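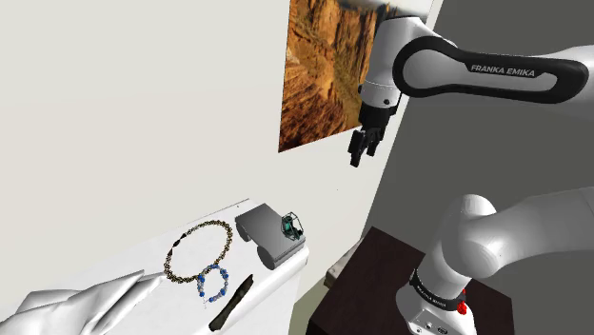 A computer-made picture of a white robot arm with a black gripper.

Why Do Video Games Have Loading Screens?

You pick a level, press the button, and then you wait. A little wheel spins or a bar fills up. What is the game doing?

A console or computer keeps things in two main places. The first is storage. It is big, and it holds all of your games even when the power is off. The second is called memory. It is smaller but very fast, and the game can only use what is in memory right now.

Think of your school backpack and your desk. Your backpack holds every book. Your desk only has room for the ones you are using. When math ends and reading starts, you put some books away and take others out. A loading screen is the game changing its books.

What gets loaded?

Shapes, colors, sounds, music, and the rules for that level. In the racing game Rastora, one track uses 400 sounds. The snow track, Burine, takes 15 seconds to load on an older console. The small town track, Ferraro, takes 5.
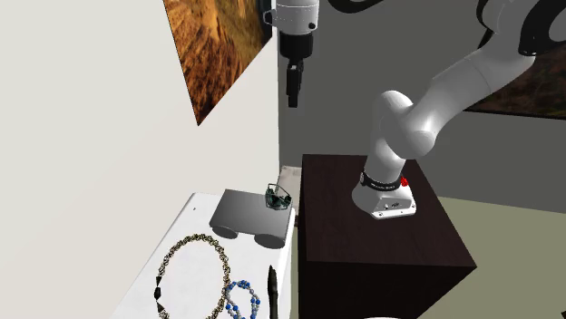

White robot arm on a dark brown pedestal, beside a white tabletop. Computer-made picture.

Can games hide the wait?

Yes, and many do. You might ride in a slow elevator, squeeze through a narrow cave, or walk down a long hallway. While you do that, the game is loading the next area. Some games show tips or a map – that gives you something to read.

Why is the wait shorter now?

Older machines read games from spinning discs. A part inside had to move to the right spot before it could read anything. Newer machines often use storage with no moving parts, and it can find things much faster.

Words to know

Storage: where games are kept when you are not playing.
Memory: the fast place for things the game needs now.
Level: one part of a game.

Last updated 26/04/2018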